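3.2 Cell setup and upkeep

The Stingate cell has two white arms at one long table covered with a light cloth. Each working day starts with the same check, written by Noemí Arellano in April and changed little after that. The operator homes both arms, closes each gripper on a 6 mm gauge pin, and compares the reading with the last one in the log. If the two differ, the fingers are taken off, cleaned and refitted before any trial is run.

Finger tips were replaced every 4000 grasps. Gripper cables wore out sooner than we had planned for – the first one failed after 149 trials, at the bend near the flange. We then left more slack in the loop and had no further breaks in the remaining 300 trials. The cloth was smoothed and the table height measured again whenever it was changed.

Bread rolls in a wicker basket were used for the grasp check (Figure 2), with closing force set at the lowest level that would still lift a roll.

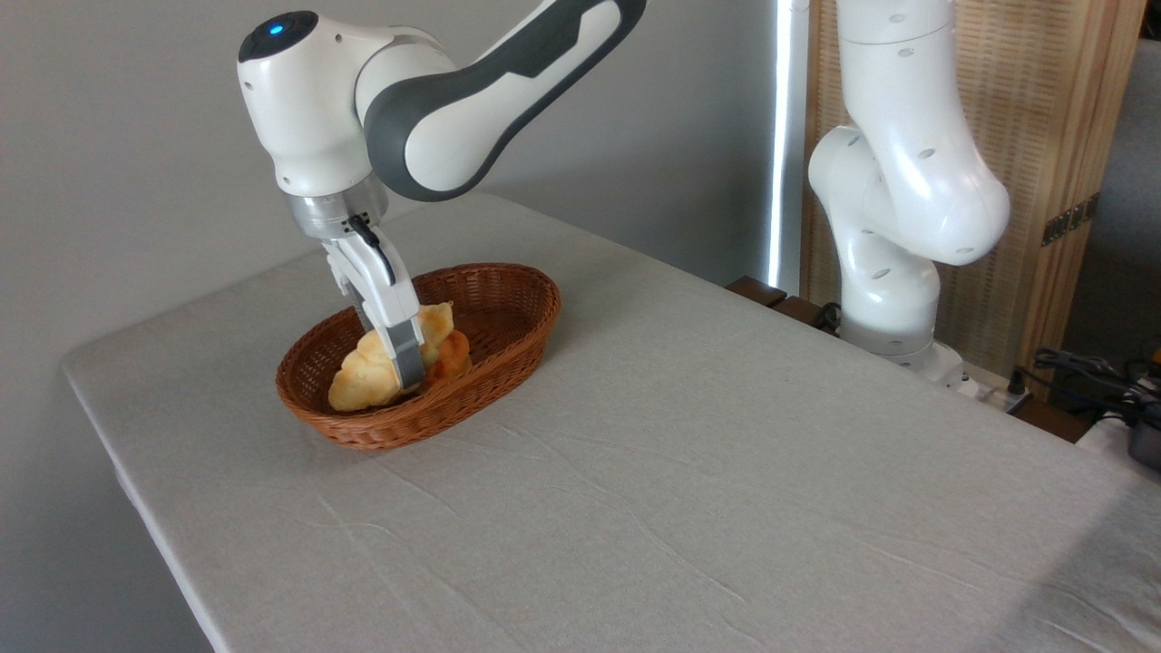 Figure 2. Grasp check on a roll in the basket, with the second arm folded.

Force settings were stored per object and reloaded at startup. Crescencio Galindo kept the log and signed off each change to them.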